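Darkedbridge Opens Spring Seating Line With Round Lounge Chair and Replaceable Woven Covers

BRAKLEY, April. Furniture maker Darkedbridge today announced the Kivutham lounge chair, a round, low-slung seat with separate cushions and a woven cover that can be taken off, shaken out and replaced. The chair is on the floor at the company's Brakley showroom and can be ordered from Monday through the showroom desk or by mail.

The Kivutham is the first round chair Darkedbridge has sold. It grew out of customer requests for a seat large enough to curl up in that would still fit in the corner of a living room. The company spent two winters working on the base and the depth of the seat before settling on the version now on sale.

The launch color is a mustard orange, used for the back cushion, the smaller loose cushions and the padded rim that wraps around the frame. The seat cover is black and white, with rows of zigzag or scalloped stripes and a fringe left along the edge. The chair stands on a thin black metal ring base.
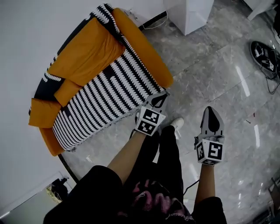
The Kivutham lounge chair in mustard orange with the black-and-white woven seat cover.

Covers for the chair are woven by Brito, a small mill that has supplied Darkedbridge with throws and table runners for several years. The first run is 1,171 covers. Most will ship with new chairs, and 187 have been set aside for sale on their own, so that a buyer can keep a spare in the closet or change a cover that has worn thin.

"People eat on their chairs, the dog sleeps on them, kids stand on them," the company said in a statement. "We wanted a chair where you could pull the cover off on a Saturday morning and have the seat back together by lunch."

The fringe along the edge of the cover is meant to be loose. Brito does not hem it, and customers should expect the threads to spread out with use. Stray threads can be trimmed with scissors but should not be pulled. The cover is laid over the seat and carried up behind the back cushion, and it needs to be smoothed by hand after it goes on. The zigzag rows make it easy to tell when the cover has gone on crooked, and a small tug at the outer band usually brings them straight.

Darkedbridge recommends setting up the chair in the following order. Place the base on a level floor and set the seat on it. Lay the woven cover with the fringe toward the front or to one side, whichever the owner prefers. Put the large rectangular back cushion in next, then the smaller cushions. The smaller cushions are not fixed to anything and can be moved to the rim, used behind the neck or left off altogether.

The chair may also be tilted on its base to sit more upright or farther back. Two adults are advised for the first setup, mainly to keep from scraping the floor while the seat is being turned. Felt pads for the ring are included in the box along with a printed care card.

Cushion cases have a zipper along the back seam. They should be washed cold and hung to dry. The woven cover should be washed by itself the first time. The padded rim does not come off and can be cleaned with a damp cloth and a little mild soap.

The Kivutham is priced at $1,488 with one cover and a full set of cushions. Spare covers and cushion cases are sold separately, and prices are listed on the order form. Delivery within Brakley is included. Orders going outside the town are quoted by distance, and the company will carry the chair up one flight of stairs at no extra charge. Buyers in older houses are asked to measure their doorways before ordering, as the seat ships in one piece.

The showroom has been rearranged for the launch. Dining tables have moved to the side room, and the main floor now holds lounge seating, with space left between pieces so that visitors can walk all the way around them. The company says a round chair needs to be looked at from more than one side before anyone buys it, and that the back of a chair is often what the rest of the room sees. Visitors are welcome to sit, move the cushions around and take off the cover to see how it goes back on.
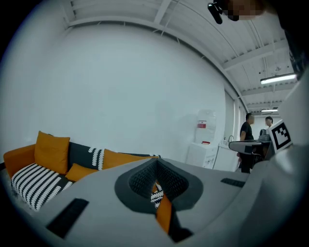
Can I order the chair in a color other than orange?
Mustard orange is the only color for the first run, but a gray and a dark green are planned for the fall, and cushion cases in those colors will fit chairs sold now.

A total of 461 chairs will be made in the first production run. Darkedbridge expects the early orders to go out within four weeks and later ones within ten. Customers will be given a delivery week when they order and will get a call the day before the truck comes. Those who would like to pick up their chair in Brakley may do so by arrangement, and should bring a van or a pickup with a flat bed. The chair will not fit in the back of most cars.

The frame and base carry a five-year warranty. Cushions and covers are covered for one year against faults in stitching. Normal wear to the fringe is not covered. Damaged cushions can be brought or mailed to the showroom for repair, and the company keeps matching thread and zippers for all of its current seating.

Darkedbridge will also take back old covers that are still clean and whole. Brito plans to cut them down into smaller pieces, including floor mats and cushion fronts, which will be sold at the mill. Customers who return a cover will receive a discount on the next one.

About Darkedbridge
Darkedbridge designs and sells seating, tables and home textiles from its showroom and workshop in Brakley. Its furniture is built in small runs, and spare parts are kept for every piece in the current catalog.

Showroom hours
Monday through Saturday, 10 a.m. to 6 p.m. Orders and fabric samples are handled at the front desk. Press inquiries and requests for product photographs should be addressed to the Darkedbridge showroom, marked "Kivutham chair."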